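이번 주 써본 것: 스킬루타우(Skillutau) 핸드 그리퍼 대여 키트

지난 호에서 잠깐 예고했던 그 키트, 드디어 2주를 꽉 채워 써봤습니다. 답장으로 "그래서 살 만해요?" 하고 물어보신 분이 꽤 계셨는데요, 일단 사는 물건이 아니라 빌리는 서비스라는 것부터 말씀드려야겠네요. 손에 쥐고 쓰는 그리퍼 한 쌍에 수납 케이스, 충전기, 교체용 패드가 같이 오고, 녹화한 작업을 업로드하면 저쪽에서 정리해서 학습용 포맷으로 돌려줍니다. 2주 대여에 644유로. 배송비는 왕복 포함이에요.

신청은 목요일 저녁에 했어요. 바로 다음 날 아침에 담당자 프레벤 뇌르고르(Preben Nørgaard) 씨한테서 메일이 왔는데, 첫 질문이 "어떤 로봇에 올릴 건가요?"였습니다. 저는 작은 양팔 로봇에 집안 정리 동작을 가르쳐보고 싶다고 썼고, 그랬더니 패드를 기본형보다 조금 더 말랑한 걸로 바꿔 보내주더라고요. 이런 건 좋았습니다. 주문서에 없는 옵션을 사람이 알아서 챙겨주는 느낌이랄까요!

처음 쥐어보면 생각보다 앞이 무겁습니다. 저는 손목이 약한 편이라 첫날엔 20분 하고 쉬고, 또 20분 하고 쉬고 그랬어요. 그런데 사흘쯤 지나니까 힘 빼는 법을 알겠더군요. 손잡이를 꽉 움켜쥐지 말고 손바닥에 얹어두듯이 잡으면 훨씬 편합니다. 설명서에는 이 얘기가 없어요. 설명서에는 볼트 조이는 얘기만 네 쪽이 있습니다(네 쪽이나요!).

과제는 제가 직접 정했습니다. 상자에 있는 자잘한 물건을 꺼내서 옆의 통으로 옮기기, 그리고 식탁 위 천을 집어서 한쪽으로 치우기. 거창한 건 하나도 없고 그냥 집에서 매일 하는 일이에요. 체크무늬 식탁보도 그대로, 그 위에 씌운 비닐도 그대로 두고 했습니다.

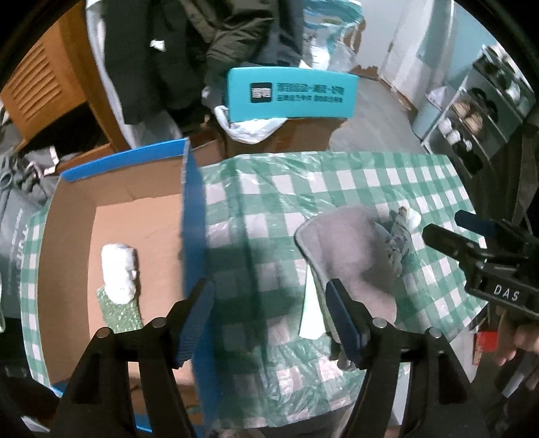 물건을 고를 때 제일 고민한 건 '흐물흐물한 것'을 얼마나 넣느냐였어요. 딱딱한 플라스틱 통은 솔직히 누가 해도 잘 집힙니다. 테두리에 손가락 하나 걸면 끝이니까요. 문제는 휴지나 천 조각 같은 것들인데, 집는 위치가 조금만 어긋나도 끝만 딸려오고 나머지는 축 늘어져요. 수세미는 의외로 편했습니다. 눌리는 만큼 패드에 착 붙는 맛이 있어서, 하다 보면 괜히 그것만 집고 싶어져요.

이렇게 해서 2주 동안 올린 작업이 모두 86개입니다. 그중에서 검수를 통과한 게 71개. 나머지는 되돌아왔는데, 사유가 꽤 구체적으로 적혀 있어서 납득은 갔어요. "손가락이 닫히기 전에 팔이 먼저 들렸음", "시작 자세가 앞 작업과 다름" 이런 식입니다. 검수하는 분이 미에치스와프 두다(Mieczysław Duda) 씨라고 이름까지 적혀 오는데, 나중에는 제가 혼자 두다 씨 눈치를 보면서 녹화하고 있더라고요. 이번 건 두다 씨가 싫어하시겠는데, 하면서요.

아쉬운 점도 적어야죠. 우선 업로드 프로그램. 이름은 프레두논(Predunon)이고 컴퓨터에 깔아서 쓰는 건데, 전송이 중간에 끊기면 이어받기가 안 되고 처음부터 다시 올라갑니다. 저희 집 인터넷이 느린 탓도 있겠지만 한 묶음 올리는 데 거의 40분이 걸린 날도 있었어요. 그게 끊기면 정말 힘이 쭉 빠집니다. 프레벤 씨한테 물어보니 다음 버전에서 고친다고는 하는데, 언제라고는 말을 안 해주네요.

그리고 두 손으로 하는 작업이 어렵습니다. 한 손씩 쓸 때는 금방 익숙해졌는데, 양쪽을 같이 쓰면 자꾸 서로 부딪쳐요. 둘이서 하나씩 들고 해보기도 했는데, 이건 이것대로 박자가 안 맞습니다. "지금 잡아, 아니 지금 말고!" 이런 대화를 수십 번은 한 것 같아요. 가족이나 룸메이트와 사이가 좋으신 분께만 권합니다.

비슷한 서비스와 비교해달라는 분들도 계셔서 짧게만요. 작년에 써봤던 베르크만(Bergmann) 키트는 기기 자체는 더 가볍고 마감도 좋았는데, 검수가 없어서 제가 잘하고 있는지 끝까지 알 수가 없었습니다. 바넬(Wanell)은 방문 촬영이라 편하긴 한데 하루 단위 예약이고, 우리 집처럼 물건 많은 집에 모르는 사람을 들이는 게 저는 좀 그렇더라고요. 혼자서 천천히, 피드백 받아가며 해보고 싶은 분께는 스킬루타우 쪽이 맞을 것 같아요. 이미 작업 경험이 많고 데이터만 빨리 모으면 되는 분이라면 베르크만으로도 충분합니다.

저는 한 번 더 빌릴 생각이에요. 1월에 대여 일정이 다시 열린다고 해서 대기 명단에 이름을 올려뒀습니다. 다음번에는 빨래 개기에 도전해보려고요. 두다 씨, 미리 죄송합니다.

혹시 먼저 써보신 분 계시면 이 메일에 그대로 답장 주세요. 특히 양손 작업 요령, 제발 좀 알려주세요! 괜찮은 팁은 모아서 다음 호에 싣겠습니다.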